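I've been running watch nights for this show for 5 seasons now, and the thing people ask me about most (after "who dies?", and no, I'm not telling) is the box on the coffee table. So it finally gets its own page.

# The Drenetti Watch-Along Box

Drenetti is the kind of fantasy drama where three cousins share a name, two of them are plotting against the third, and the one you thought was the cook has been the rightful heir since episode one. I love it to pieces. I also spent most of the first season whispering "wait, which one is he?" to my friend Agustina Farías, who got so tired of me that she drew a family tree on the back of a pizza box. That pizza box is where all of this started!

The current version is a lot nicer, and it holds less pepperoni grease.

## What you get

- **The house map.** Folds out to cover most of a small table. Every family, every castle, every border that moves. Printed on heavy matte stock, so you can write on it in pencil and rub it out again when somebody switches sides.
- **Character cards.** One per speaking part, sorted by house. Flip the card when the character dies. (Keep tissues handy for the Bundgaard cards, that's all I'll say.)
- **6 prediction pads.** Fill one in before the episode, read them out after.
- **8 wooden tokens** for keeping score, plus a cloth bag.
- **A spoiler-safe guide booklet.** It's split by season and each part is sealed with a paper band, so you can hand it to a newcomer without ruining anything.

The box covers seasons one through five. If you already own the older edition, you don't need to buy the whole thing again. Get the add-on pack, which has just the new cards and an updated map sheet.

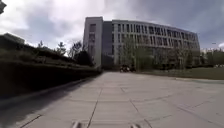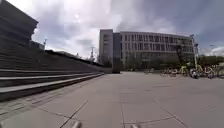 *The plaza, and the steps with the clouds coming over.*

## How we play it

There are proper rules in the booklet, but I'll tell you how it goes at my place. Everybody fills in a prediction sheet while the recap is running. You get a token for each guess that lands and you lose one if you talk over a big speech. We stop between episodes to move the borders on the map and argue. The arguing is easily half the fun, and if you have a book reader in the group, make them the referee so they have a reason to keep quiet.

It works best with 3 or more people. I've played it with just Agustina and it was fine, a bit like doing a crossword together, but you miss the yelling.

Can you use it on a rewatch? Yes, and I'd say it's better that way. You catch so much. There's a look Lord Andetti gives across the dinner table early on that means nothing the first time, and when we got to it again I had to pause the show and walk around the kitchen.

## Who made it

I write the cards and the booklet. The artwork is all by Lise Leclerc, who redrew every house crest by hand after I told her my versions looked like sports logos (they did). Printing and packing are done by Zivon, a small print shop that puts up with my last-minute corrections every time the writers kill somebody off.

This is a fan-made set. We don't have any inside information and we don't print leaks, casting rumors or anything from episodes that haven't aired. Please don't email me theories about the finale! Okay, email me one. A short one.

## Good to know

**Size:** fits on a bookshelf next to your DVDs, spine out.

**Replacement cards:** lost or chewed cards are free for the first year. Tell me the name on the card and which house it's from, because of the cousins.

**Languages:** English only for now. Lise is working on a French booklet, no date yet.

**Returns:** send it back unopened within 8 weeks. If the season bands on the booklet are torn, I can only do an exchange.

**Corrections:** the first printing of the season five cards lists the younger Bundgaard sister as the older one. If yours says that, write to me and I'll mail you the fixed card.

Page last updated 2020-08-25, with the add-on pack back in stock.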